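Wedding flowers - deposit and changing numbers

nedside_vaida
We booked our florist in March and paid a 300 deposit on a quote of 3000. Since then the guest list has dropped and we need fewer table centres. She says the quote can only come down by ten per cent, whatever we cut. Is that normal? The contract has one line about "reasonable changes" and no figure.

FasilW
Fairly normal, yes. Mine had the same rule but it was written down. If the ten per cent isn't in what you signed I'd ask her where it comes from. Do it by email, not phone.

trusel
Not normal at all in my view. Stems are ordered two or three weeks before. If you tell her before then she hasn't spent anything on those tables.

Mel Hiebert
She has turned down other work for that date though. I did wedding flowers for six years and a big booking that shrinks is a real loss. Trusel is only counting the stems.

How many centres are you dropping, Vaida? Two or three is one thing, half the room is another.

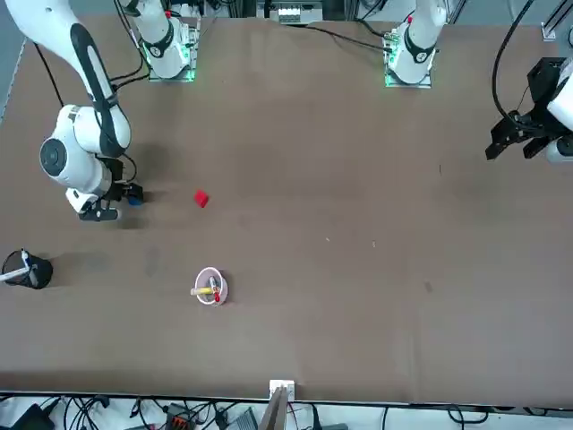 I'd also look at what could be swapped. I used to let couples move the money from tables into something else, such as a bigger arrangement for the ceremony or buttonholes for the ushers. The total stayed close to the quote and they got something for it.

nedside_vaida
Four fewer, out of twelve. They were priced at 30 each for hire of the vase and 238 for the flowers across all four, so it isn't a fortune. I just don't want to pay for tables that won't be there.

trusel
So 358 off, and ten per cent of your quote is 300. You are arguing over 58.

nedside_vaida
Yes, but if more people drop out I'm already at the limit.

Mel Hiebert
Then ask for the vase hire back in full and leave the flowers to her rule. Vases go back on the shelf and she can hire them to someone else. I would have said yes to that.

FasilW
Agree with Mel on the vases. Still get the ten per cent in writing.

nedside_vaida
Emailed her on Tuesday. She'll take off the vases and is thinking about the rest. She wants final table numbers a month before.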